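2026-09-15

Second day on the water heater. Set the thermostat to 145 at 7 a.m. and left it there until noon with no draw. The tank reached the set point and held it, so the lower element is fine and the upper one takes the blame for last week. Resistance across the upper terminals read open. Ordered a replacement from Krajčí, 3000 watts, same flange. Their site lists the gasket separately, so I added one.

Drained 3 gallons from the bottom valve into a bucket. Sediment was fine and chalky, less than in February. The anode rod is down to the core wire over the top third. I will replace it at the same visit, as the tank has to be emptied anyway. 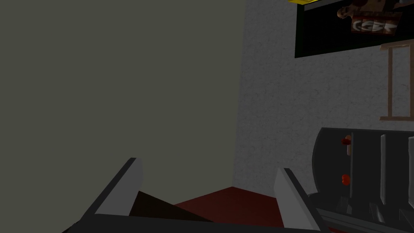 Breaker off at the panel before touching anything, then checked with the meter. The cover screws on the upper access plate are stripped and will need to be replaced. Insulation behind the plate was dry. Wire nuts were good, no browning on the jackets.

Siriporn Suwannarat came by at lunch to return the element wrench. She has the Limia tank, one size up, and gets up to 60 minutes between cycles with the recirculation pump off. Mine cycles sooner, but I have not insulated the run under the hall. She recommends the thicker foam sleeve and taping every seam.
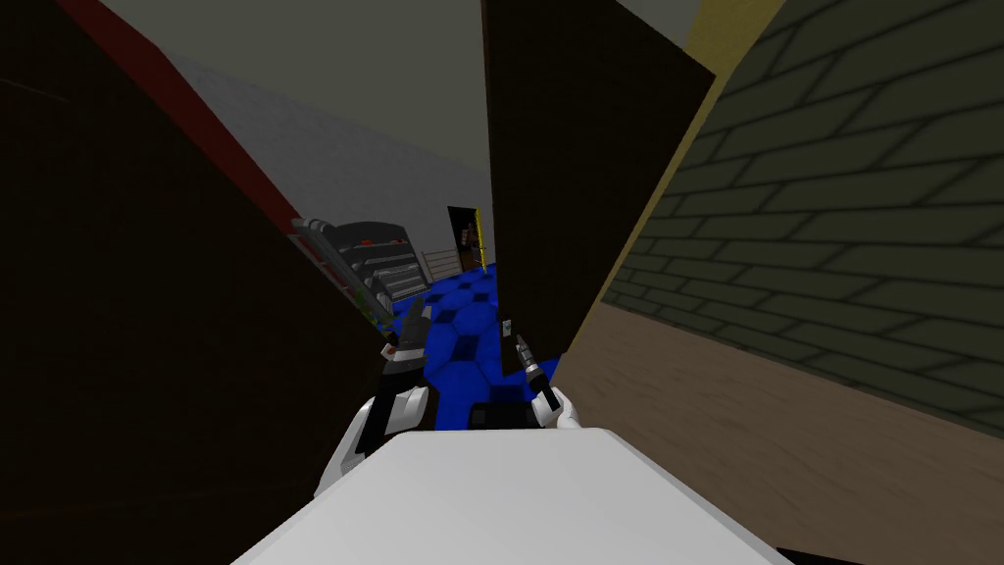 The closet is the real difficulty. There is 3 inches between the tank jacket and the left wall, and the upper plate faces that wall, so the wrench can only turn a few degrees per bite. Both arms have to go in together, the way the white ones reach into that narrow gap between two dark panels, and once they are in there is little room left to see past them. I tried it dry with the wrench on the old element and it seated on the second attempt. A shorter turning bar would help. Eduard Malý has one.

Left the breaker off tonight. Cold shower, kettle for the dishes. Part due in two days. Still to buy: thread tape, cover screws, foam sleeve.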